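About Graltari

Graltari is a bed linen company. We make sheets, pillowcases and duvet covers, and we make them in a building in Akgate that used to turn out umbrella parts. The umbrella people left behind a very good freight elevator and a very bad roof. We kept one and replaced the other, and it took us longer than it should have to agree on which.

We sell to households, to small inns, and to a number of summer camps that would prefer not to be told what we know about their laundry. Everything is cut, sewn and packed on two floors. The office is on the third, where the heat collects.

How it started

Emerson Brito spent nine years buying linen for other people's hotels. The job was mostly disappointment at a large scale. A sample would arrive, it would be lovely, the order would be placed, and what came off the truck would be a distant cousin of the sample. He kept a drawer of the worst ones and still has it. New staff get shown the drawer in their first week, whether they ask or not.

Caroline Mfinanga was running the pattern room at Flallis, a workwear maker down the road, and had strong feelings about corners. The two of them met over a fitted sheet that did not fit. He had bought it and she had been called in to explain it. Her explanation ran to several pages and included a drawing. They started the company the following July with five sewing machines, one cutting table and a loan from a bank that plainly thought they had said something else.

The first year was pillowcases only. A pillowcase is three seams and a hem, and it's still possible to get it wrong, as we proved on a run of 36 that opened on the long side. A customer bought the lot at a discount and told us they were the best dog cushion covers she'd ever owned. We don't currently offer these.

What we make now

Fitted sheets, flat sheets, pillowcases, duvet covers, and one mattress protector that we resisted for years and which now pays for the elevator inspection. There are 32 colors in the regular range. Every spring somebody proposes cutting it to a dozen, and every spring the letters come in on behalf of mustard.

The fabric is cotton, woven for us by Uibo, a mill that answers the phone. We buy two weights. The lighter one is for people who sleep hot and the heavier one is for people who share a bed with them. We have never gone in for enormous thread counts. Past a certain point the number is reached by counting the same thread more than once, and we would be embarrassed to do the sum in front of a customer.
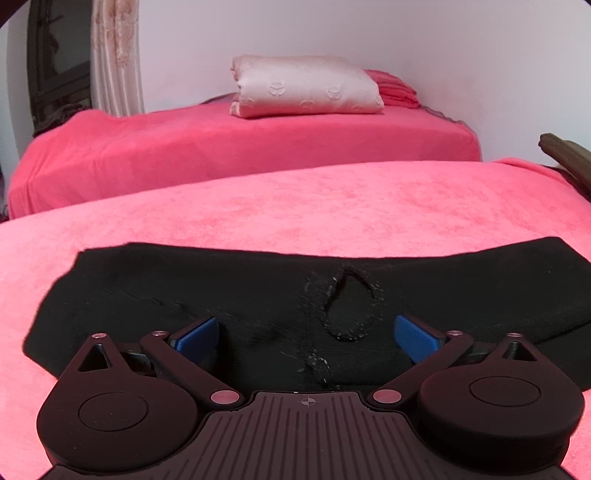
The corner question

If you have read this far you probably have views on fitted sheets, so we may as well get into it.

Most fitted sheets fail at the corner. The pocket is too shallow, or the elastic stops a few inches either side of the seam and leaves the long edge to fend for itself. By three in the morning the sheet has come off the top left and is working its way toward you. Our elastic goes all the way round, and the pockets are cut for the mattress depths people own today. The industry standard seems to have been set when a mattress was a sort of thick blanket with ambitions.

Caroline also puts a small woven tab inside the two foot-end corners. This has saved more marriages than anything else we do, or at least it has shortened some of the discussions. You find the tabs, you put them at the foot, and the sheet is the right way round. Before the tabs, our most common customer email was a photograph of a sheet on sideways with the words "too short."

We do get asked how to fold the things. There is a leaflet in the package. It is a good leaflet, it was rewritten four times, and we are fully aware that you are going to roll the sheet into a ball and push it to the back of the closet. The leaflet's final panel now covers that method too.

On color

We dye to order in small lots, so a color can shift a little from one season to the next. If you want a second set to match the first, tell us when you bought it and we will look in the lot book. The lot book is a ledger, on paper, with a swatch stapled to every line. We tried moving it to a computer and found that everybody went on using the ledger and then felt guilty.

White outsells everything. It outsells everything by so much that we could drop the rest and have a calmer life. But people who buy a loud sheet tend to buy it again, and to write to us about it, and they are a good deal more fun on the phone. Inns order white and then, after a year or two, they order one room's worth of something ridiculous for the owner's apartment.

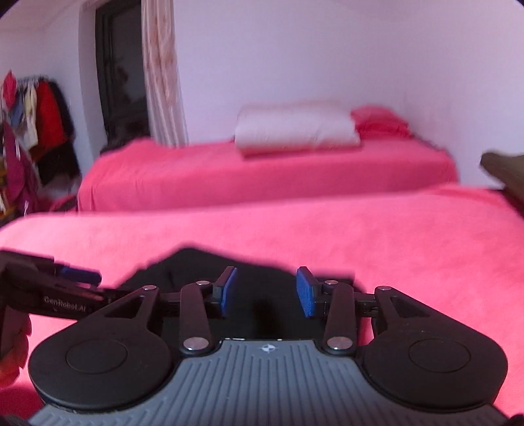
Dark colors need a cold wash on their own for the first couple of goes. We say so on the label, on the package and in the confirmation email. Roughly one order in a hundred still comes back to us in the form of a story about a favorite shirt, and we're sorry about the shirt. After that they can go in with whatever you like, at whatever the machine thinks is reasonable. Skip the fabric softener. It coats the cotton, and people then write in to say the sheets feel coated.

Iron them or don't. Emerson irons his. The rest of the building regards this as something that happened to him during the hotel years.

How we work

Each sheet is sewn by one person from start to finish, and the sewer's initials go on the care label. This began as a way of tracking faults. It has turned into a minor fan club for R.T., who does most of the king sizes and has had two thank-you cards and a fruitcake.

We close for two weeks in July, when the sewing floor becomes too warm for anybody to be civil. Orders placed then are shipped when we're back. The website says this in large type, and we've been told the large type is rude.

Seconds are sold from the loading dock on the first morning of the month. They have a wandering hem or a shade that didn't land, and they are marked down by a third. There is usually a line. Please don't park across the entrance to Flallis next door but one; they have been very patient, and they also do our aprons.

Guarantee and repairs

If a seam goes within five years, send the sheet back washed and we will resew it. Washed is the operative word and we would like to lean on it heavily. If the elastic goes, we'll replace it for the cost of postage. If the cat goes through the middle of it, we can't help, though we can sell you a patch in the same color and will try to keep our opinions about the cat to ourselves.

Old sheets past saving can come back to us as well. We cut them into wiping cloths for the machine shop at the end of the street, where mustard is, once again, surprisingly popular.

Visiting

You are welcome at the Akgate building on weekday afternoons. Ring the lower bell. The upper bell is connected to something, and we've never found out what. The showroom is one room with a bed in it, made up in whatever we're trying to sell that week, and you may sit on it. Lying down is also allowed, but please take your shoes off, and be aware that the delivery driver comes through at four and isn't easily surprised.

Wholesale buyers should ask for Emerson. Anyone with a question about corners should ask for Caroline and leave a little extra time.

Page last updated May 10, 2026.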